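Switching from my employer's plan to a marketplace plan mid-year – does my deductible start over? 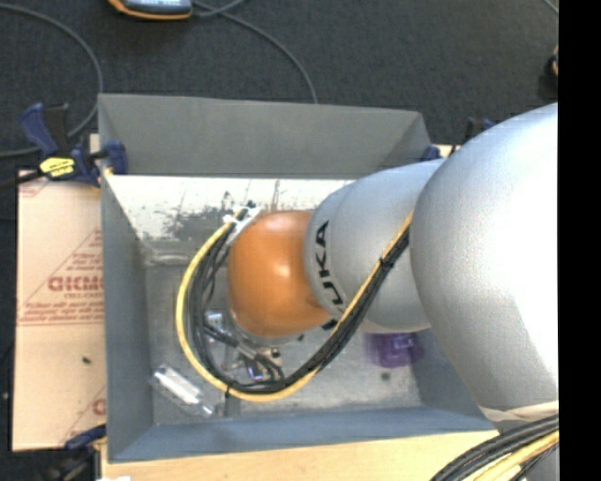

The orange wrist of a KUKA arm above a grey metal bin.

Asked 28th March in Health Coverage

Hi everyone, I hope somebody has been through this and can set me straight. I'm leaving my job in Weltport next month to help my sister with her shop over in Hedton, and my coverage ends on the last day of the month I leave. The shop is tiny and doesn't offer insurance, so I'll be buying a plan on my own through the marketplace.

My worry is the deductible. I had a knee procedure back in January and have already paid $1,579 toward it this year. The new plan I like is the Desum Silver, at $445 a month before any help with the premium. Does the money I've already paid follow me to the new plan, or do I start again at zero? Also, do I have to wait for open enrollment? My old plan is with Gumede, if that matters. Thank you so much, I've been going around in circles on this!

Answer 1 (marked helpful by 40 people)

First of all, congratulations on the move, working with family can be a real joy (most days!). I went through nearly the same thing when I left my own job, so let me take your second question first because it's the easier one. You don't have to wait. Losing job coverage opens a special enrollment period, and you generally get 60 days before the loss and 60 days after it to pick a plan. Apply before your old coverage ends if you can, so the new plan can start on the first of the next month and you don't have a gap. They may ask for proof, so get a letter from HR showing the date your coverage stops.

Now the deductible. I'm sorry to say it usually starts over when you change to a different plan, and that goes for the out-of-pocket maximum too. Once in a while an insurer will give credit if you stay with the same company, so it's worth calling Gumede and asking whether they sell individual plans where you'll be living, and whether they'd carry your $1,579 across. Ask them to put the answer in writing – I had two phone reps tell me two different things.

The other thing to look at is COBRA. That keeps you on the very same plan, so what you've paid still counts, but you'd be paying the whole premium yourself plus a small fee. If you have a lot of physical therapy left on that knee, sit down with a cup of coffee and add up both ways through December. Mine came out in favor of the marketplace, but I hardly saw a doctor that year.

Answer 2 (marked helpful by 9 people)

It resets. Mine did. Check that your knee doctor takes the new plan before you sign up, I didn't and had to switch.

Answer 3

Just adding to the good advice above. When you fill out the application, put down what you expect to earn for the whole year, old job and new one together. I only put my new pay, and I had to give some of the tax credit back when I filed. You can update it later if the shop has a better summer than expected. Good luck with the knee!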